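Plirerex Claim Organizer: Review After a Full Injury Case

2023-12-14

I bought the Plirerex Claim Organizer in March, a week after a delivery van hit my car at a four-way stop. It is a web program for people who have to keep records for a personal injury claim: medical bills, missed work, mileage to appointments, letters from the insurance company. A year of access costs less than one hour with most lawyers.

Setup took an evening. You enter the date of the accident, the parties and the claim number, then upload papers as they arrive. Each bill gets a type and a status, and the program keeps a running total of economic losses. Mine ended at $3437, of which $1064 was lost pay.

The pain journal is the weaker part. It allows three lines per entry and has no search. I gave up on it and typed my notes in a separate file, which I then uploaded as one long document.

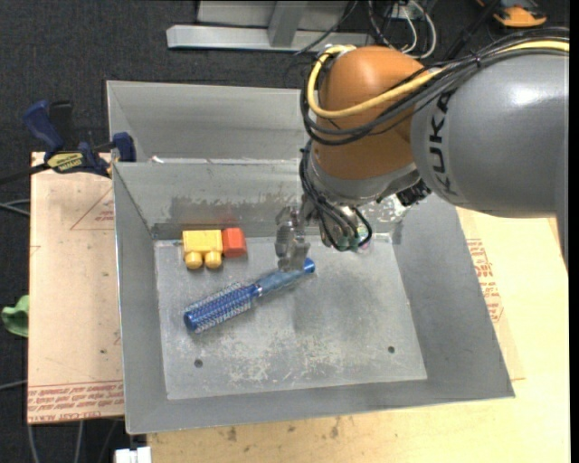

Luana Leite wrote in to say that her attorney at Batista wanted the journal as a dated printout, and that Plirerex would only export it in order of upload. She ended up retyping 12 entries by hand the night before her deposition.

The export problem is real, and support at Plirerex told me a fix is planned without saying when. Bills and receipts do come out in date order – only the journal is affected.

I also tried Wustby, which is cheaper but has no place for wage records. Plirerex is the one I kept. It does not estimate what a claim is worth, and it will not tell you the filing deadline in your state, so ask a lawyer about that early.

Rating: 3 out of 5.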